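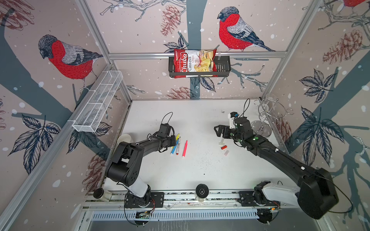
**Onus two-arm table cell, from Lykkegaard**

The Onus is a complete work cell for small handling tasks. You receive the table, the aluminium profiles, the mounting rail with two black arms and the side walls, and it can be placed in any room with a normal floor and a normal door. We sell it mostly to schools, small laboratories and firms which want to try two arms together before they buy something larger.

**What you will see at the open day**

Our showroom in Flirkiswood is open on the first Saturday of March, from 10 in the morning. The Onus will be running the whole day, and visitors can stand at the open front side and look in at the table as long as they wish.

The main task is markers and caps. The left arm works on the markers and the right arm works on the caps, and both of them share one white table top. It is a simple task to explain to a child, but it is a good test for a gripper, because a marker can roll and a cap is small and low. We put the pieces down by hand, in no special order, and we invite you to put them down yourself also. Please use the yellow, blue, white and pink markers from our table and not your own pens.

A wine glass in its wire stand remains at the back during the task. Customers often ask how near to a glass the arms may work, so we prefer to have one in the cell where you can judge it with your own eyes.

Each demonstration takes 13 minutes, and after it there is time for questions. If you want to bring an object from your own work, please write to us in advance and tell us its size. We can try it in the afternoon — not in the morning, when the school groups are visiting.

**The cell**

- Frame of silver aluminium profiles, open at the front
- Mounting rail along the front edge, with one arm at each end
- Parallel-jaw gripper on the left arm
- Gripper with a small camera bracket at the wrist on the right arm
- Small round camera on a stand at the centre of the rail
- Slotted vent grille below the rail
- Wire baskets for the back wall and the left wall (extra)

The walls can be covered with any paper. Many customers take plain grey, but the demonstration cell has wallpaper with bullfinches and pine cones, and we have other patterns in the showroom. A patterned wall is useful if your camera software must later work in a real room, where the background is seldom plain. The paper can be changed by one person in an hour.

The baskets are light and they are meant for light things. A bag of cassava chips is fine. Tools are not fine.

**Wokelum software**

The cell is delivered with Wokelum, our own control program. It moves the two arms separately or together, and it keeps a record of every run. A licence for one cell is included in the price. The memory is enough for 360 runs, after which the oldest ones must be moved to another disk. The program does this when you ask for it, but it does not do it alone.

**Price and delivery**

The price of the Onus is 3,000 pounds without tax. The wire baskets are 66 pounds for the pair. Delivery takes five weeks, and the cell comes in four boxes with a printed guide. Two people are needed to lift the table.

Visitors who order at the open day receive the baskets without payment. Entry is free, but please reserve a place for the afternoon, as the room is not large. Parking is behind the building, and the entrance is on the same side.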